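February 12, 2019

Pour set, bottle over saucepan. Operator: Tiago. Logging: me (Iara).

- Collected 212 episodes before lunch. Yasir rejected 5 for dropped joint packets.
- Start pose varied by hand between episodes. Pan stays centered on the burner, handle to the right.
- Bottle neck is brought in just above the rim before the tilt label starts. Henrique's older episodes start the label at grasp, so don't merge the two sets until they are relabeled.

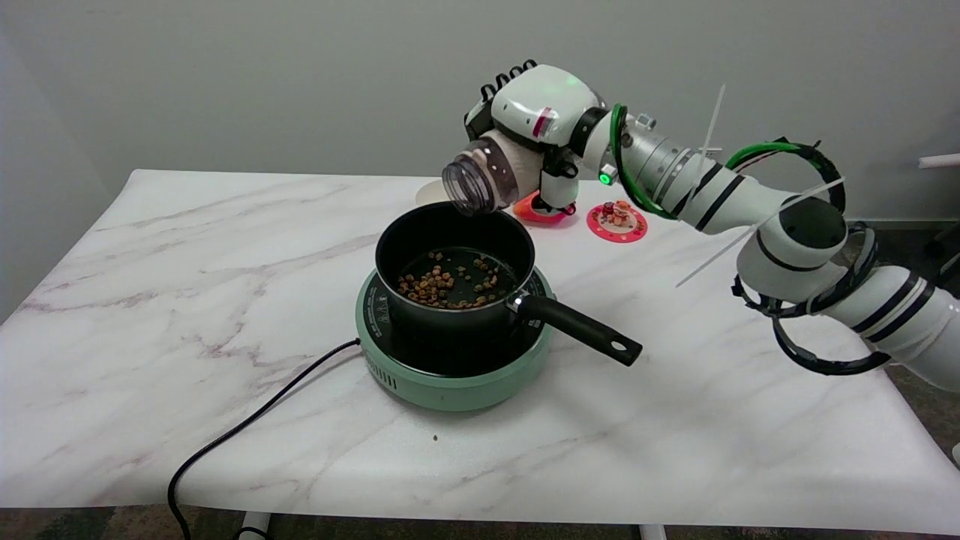 ## Open items

- Clear plastic gives poor depth at the neck. Train on RGB only for now.
- Wrist cable loops: check slack at full tilt before the next run.
- Idalina wants 322 episodes before the first training job. Remaining ones to use a different background layout.
- Copy logs to the Grokska share, folder pour_2.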